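About Brodanau Swim Club

Brodanau Swim Club is a year-round competitive swim team for ages six and up. We train at the Hundent Pool on the east side of town and have been a registered nonprofit for most of our history. This page covers who we are, how the groups work, and what to expect if you join.
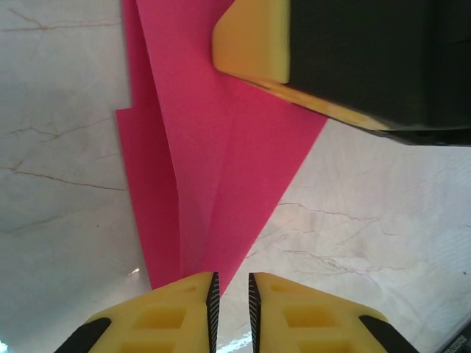
The club started as a summer league team with one coach and a rented outdoor pool. When the Hundent Pool opened, a small set of families asked for winter water time and got two lanes, three evenings a week. Those lanes were next to the diving well, and swimmers from those first seasons still talk about trying to do backstroke with divers going in beside them. We now have six lanes on weekday evenings, all eight on Saturday mornings, and two early morning sessions for the older groups.

At present the club has 114 swimmers across five groups. Some will swim at sectionals and in college. Others swim with us for a few winters to stay in shape for water polo, triathlon or high school season. Both kinds of swimmer are in the same lanes, and we plan the season with both in mind.

Coaches

Gareth Blackburn, Head Coach. Gareth came to Brodanau from college coaching, where he worked mainly with distance freestylers and individual medley swimmers. He writes the season plan for all groups and coaches the Senior group on deck. He is usually at the pool half an hour before practice, and parents who want to talk about a swimmer should catch him then or send an email. Please don't come onto the deck during a set.

Ashley Fothergill, Age Group Coach. Ashley swam for the club from age nine until she left for college, and held the club record in the 200 breaststroke until one of her own swimmers broke it. She runs Age Group 1 and Age Group 2 and also handles entries for all home meets.

Sebastian Bălan, Sprint and Strength Coach. Sebastian coaches the sprint lanes in Senior and Junior and runs all dryland training. He grew up in Romania and swam the 50 and 100 free. Starts and turns on Saturday mornings are his as well, and every group gets a turn with him at least twice a month.

Lorraine Bunting, Learn to Race Coach. Lorraine has taught beginners at Hundent for longer than the club has been using the building. Swimmers who come to us from lessons nearly always start with her. She looks for a legal version of all four strokes before moving anyone up, and she does not hurry this.

Groups

Learn to Race. Ages six to nine. Three practices a week, 45 minutes each. Swimmers should be able to swim one length of freestyle and one length of backstroke without stopping.

Age Group 1. Ages eight to eleven. Four practices a week, one hour each. Most swimmers in this group race at home meets and one or two away meets.

Age Group 2. Ages ten to thirteen. Five practices a week, 90 minutes each, with two short dryland sessions.

Junior. Ages twelve to fifteen. Five or six practices a week. Swimmers start keeping a logbook in this group and are expected to know their own best times and send-off intervals.

Senior. High school age. Up to eight practices a week including mornings. Attendance is agreed with Gareth at the start of each season, and it can be lower for swimmers with another sport.

Ages are a guide. Moves between groups happen in September and in the week after the short course championships. We don't move swimmers in the middle of a training block except when a lane has become badly overcrowded.

How we train

Younger groups spend most of their time on technique and short repeats. We keep yardage low before age eleven or so. Kick sets are part of every practice in every group, and so are underwater dolphin kicks off the walls, which were a weak point for us at championship meets a few years ago and are now a good deal better.

Older groups follow a normal season: aerobic work in the fall, more race pace after the winter holidays, and a taper into championships. Long course is harder for us as we don't have a 50-meter pool. In the summer the Senior group travels to the outdoor pool at Sani on Tuesdays and Fridays. It is a 38-mile drive each way and we arrange carpools in May.

Meets

We host two meets a year. The Jomero Invitational is in the fall and is open to teams from across the region. Last season it had 363 swimmers over two days, the most we have been able to fit under the building's limits. The second is a smaller spring meet for swimmers aged twelve and under, with ribbons in every heat.

Every family works a session at each home meet. Jobs include timing, marshaling, running the results to the wall and working the snack table. Timers get a short briefing on the morning of the meet and don't need any experience. If you would like to train as a stroke and turn official, please speak to Roy Tunstall. We are always short of these.

For away meets, swimmers enter events with their coach. We ask that parents leave event choice to the coaches, and that swimmers stay for relays if they are named on one. Warm-up times are sent out by email on the evening before.

The board

The club is run by a board elected each year by member families. Roy Tunstall is president. He joined when his older daughter was in Age Group 1 and has stayed on after both daughters finished. The board sets fees, rents the water, hires the head coach and deals with insurance. It does not decide who swims in which group or which relay.

Board meetings are open to all members. They are held in the upstairs room at Hundent, and minutes can be requested from the club office.

Fees and equipment

Fees are billed monthly from September through July and depend on the group. Meet entries are billed separately. There is a fund for families who need help with either one, and requests go to Roy and are kept private.

Each swimmer needs a suit, goggles, a cap, a water bottle and a pair of short fins. Age Group 2 and up also need a snorkel and paddles in the size their coach recommends. Kickboards and pull buoys belong to the club and stay at the pool. We don't allow technical racing suits for swimmers aged twelve and under, at home meets or away. Team caps are sold at the front desk on Saturday mornings, navy for practice and white for meets.

Safety

All coaches are certified in first aid, CPR and lifeguarding and complete background checks and athlete protection training. Two adults are on deck at every practice. Coaches don't text or message individual swimmers, and any email to a swimmer is copied to a parent. Locker rooms are for swimmers only during practice hours, and phones stay in bags. Concerns of any kind can be taken to Gareth, to Roy or to any other board member.

Joining

Tryouts for new swimmers are held in late August and again in January if there is space. A tryout takes 20 minutes. The swimmer does a length or two of each stroke they know, a start from the side or the block, and some kicking. Bring a suit, goggles and a towel. There is no charge, and coaches will tell you the same week which group would fit.

Swimmers transferring from another club should email Gareth first with their current times and the name of their last coach.

Learn to Race usually fills first and has a waiting list. We take names in the order they come in, and brothers and sisters of current swimmers go on the same list as everyone else.

The club office is inside the main entrance at Hundent, to the left of the front desk, and is open on weekday evenings during practice. Leave a message at the desk if the door is closed.

Page last updated May 6, 2020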